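About Siltton

Siltton collects examples that robots learn from. We started in January with one simulated kitchen and a single task: spelling short words with letter cubes. An operator steers the arm, the software records every move, and each finished run becomes one example.

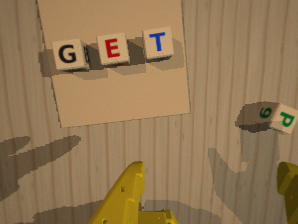
Sarita Sengar: I'd add that slow runs matter too. A model that only sees quick, clean ones has no idea how to recover.

We agree, and we keep them. Of the 3,000 runs recorded so far, 1,859 have passed review. Radomír Kopecký checks the rejects again before they are dropped — 54 went back in that way.

Every session is rendered from more than one viewpoint. The wide views show the yellow arm at its table and the room behind it.

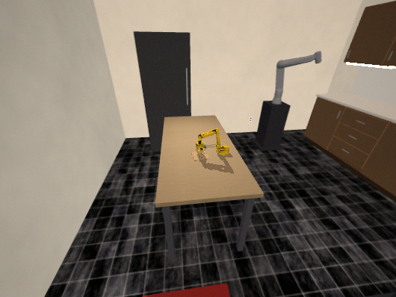 How we work

Operators train for a week on the Ravstead task list, which has 246 words on it. Start positions change between runs. Failed grasps stay in the recording and get a label. Customers receive the runs with the labels and the review notes.
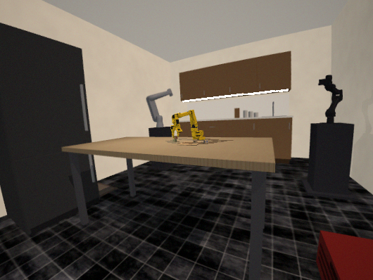

The simulated kitchen, wide view. Yellow arm at the table, gray and black arms on pedestals.

Page updated Aug 6, 2026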